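The 3-to-1 Rule, and Why I Stopped Keeping Score

17 June 2021

So my sister forwarded me another relationship newsletter. It comes out of some coaching outfit called Tritel, and the big idea is that for every complaint you bring to your partner you should first deliver 3 appreciations. Out loud, and specific. "Thanks for cooking" doesn't count, but "thanks for making the rice the way I like it" does.

I have doubts. I had them before I tried it and I have more of them now.

The newsletter says 2,658 couples took the Tritel course and came out happier. Happier than what? People who sign up for a course together, pay for it and then fill in the survey at the end are already getting along better than most of us do in a bad month. I'd like to hear from the ones who quit after the first week. They didn't get a survey, as far as I can tell.

But fine. Javier and I gave it most of May. I wrote mine down in the notes app on my phone — 41 appreciations by the time we quit — and reading back through them is a little grim. The first few are sweet. Then it's all "thank you for bringing the mail in" and "I appreciate that you called the insurance people." By the second week we could both hear one coming and knew what was parked behind it. He'd say something nice about my driving and I'd say, "Okay, what did I do?"

That's my main problem with it. A compliment with a job to do stops feeling like a compliment. I started to distrust the ordinary ones too, the kind he's always given me for free, and it took a while for that to wear off.

We did have one decent talk in there. It was about his mother's visits, and it started with no warm-up at all. He was rinsing a pan and said, "I need more notice when she's coming — even from my own mother," and I said I did too. Took about ten minutes. No formula I've read would have let him open that way.

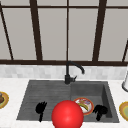 Jocelyn Calimlim wrote to me after my last post on this and said the counting was never the point, that she and her husband used it for a year and what it did was make her notice how seldom she said anything kind before asking for something. She dropped the numbers after the first month and kept the habit.

I can believe that. I'd also say that noticing is free, and Tritel would like you to take the course. Javier says I should let this one go, and he didn't say anything nice first.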